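Burger chain's 'nine-minute lunch' pledge leaves Mulberg regulars unconvinced

Jan 17, 2022

Daker, the burger chain with a branch on Mulberg's high street, says it will give customers their money back if a lunch order takes longer than nine minutes. The offer starts in March and will run at every branch, the company said in a statement that used the word "promise" a good deal and the word "refund" only once, near the bottom.

The small print is where it gets interesting. The clock starts when the order is "accepted by the kitchen", not when the customer pays. Daker would not say how long the gap between the two tends to be at busy times. Anyone who has stood by the till in Mulberg between noon and two will have their own idea.

The refund does not come as cash, either. It is paid as credit on the chain's app, to be spent within two weeks, and it covers the burger but not the drink or the chips. Orders with any change to the standard menu are left out altogether. Ask for no onion and the pledge is off. 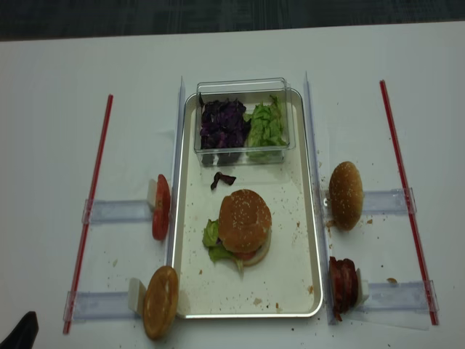
Lindsay Treloar, who speaks for the chain, said the rules were there to keep things fair for staff. Changed orders take longer and it would be wrong to hurry people over them, she said. She added that a trial at the Bernamen branch had gone very well, with 3867 lunch orders served and only 2 refunds paid out.

Those figures need some care. The trial left out changed orders in the same way, and it left out delivery orders too. Customers also had to claim the refund themselves through a page in the app. Daker could not say how many orders ran past nine minutes without anyone claiming, and when pressed said it had not kept that number. A company that can count its lunches to the last one might be expected to know which of them were late.

There is also the matter of price. The standard lunch went up at the Mulberg branch shortly before the pledge was announced. Treloar said the rise was down to the cost of beef and salad and had no link with the offer. That may well be so, though it is hard to check, as the chain does not publish what it pays its suppliers. It did say that bread for the Mulberg branch would still come from Joo, the bakery behind the bus station.

Staff have worries of their own. Gilang Majimbun, who worked at the Bernamen branch during the trial and has now left, said a timer was put up where the whole kitchen could see it. It turned from green to red at seven minutes, well before the customer was owed anything.

"You stop looking at the food and start looking at the timer," he said. "The manager was nice about it. But you knew it was being written down."

Daker confirmed that times were recorded by shift but said they were not used in staff reviews. Asked whether that would still be true after March, it said it had "no plans at present" to change things - a form of words that has been heard before. The chain used it about its breakfast menu, which was dropped the next season.

No extra staff will be taken on to meet the pledge. Treloar said better planning of the counter would be enough, with fillings set out closer to hand and fewer steps between the grill and the bag. She did not offer any timings to show how much that saves. The branch at Bernamen has a larger kitchen than the one in Mulberg, where the fryers and the counter share a room that used to be a shoe shop.

Some of this has been tried in the town already. The pizza place by the station ran a fifteen-minute offer a few years ago and quietly took the sign down after one summer. The owner said at the time that it had brought in people who wanted a free pizza and had put off the people who wanted a good one.
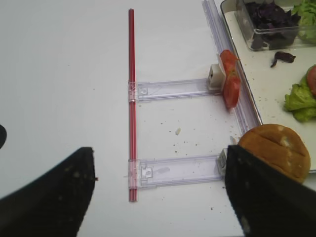 Bronwyn Hinds said she would sooner wait a quarter of an hour and get what she asked for. She never has the standard burger and so would never see a penny of the refund. Her view was shared by most of the people we spoke to outside the branch, though one man in a hurry thought nine minutes sounded fine and asked why it was not five.

Beverley Prendergast has asked the town council's trading team to look at the wording on the posters, which say "Nine minutes or it's free" in large letters and leave the rest to a web address. The team said it had received her letter and would reply in due course. Daker said the posters had been checked by its lawyers.

The first posters are up in Mulberg now. The chain has also printed 200 leaflets for offices near the high street, and these do mention the app credit, on the back.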